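Search news Go

Rothe releases thread-tension update for Ellico suturing planner

16 Jul 2020
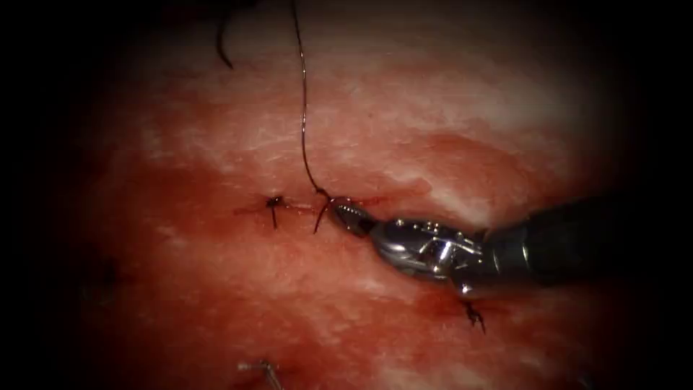
Rothe has released version 11 of Ellico, its planning and control software for surgical needle drivers. The update adds a thread model that estimates slack from the endoscope view and feeds it to the motion planner, which then limits pull speed near the tissue.

Replanning now runs at 70 Hz. The earlier build, issued in February, planned each stitch once and kept the path fixed until the knot was tied. "Blood on the surface still lowers confidence in the wound-edge estimate," said Jana Hinrichs, who leads perception work at Rothe. "Below a set threshold, the planner stops and returns control to the operator."

The release is for bench research only — clinical use is not covered by the license. Logs from version 10 must be converted before replay. Illia Hnatiuk maintains the conversion tool.

Related items
Gruvoreck opens motion-log viewer to outside labs
Erno revises wrist calibration routine

Contact | © 2020 | Back to top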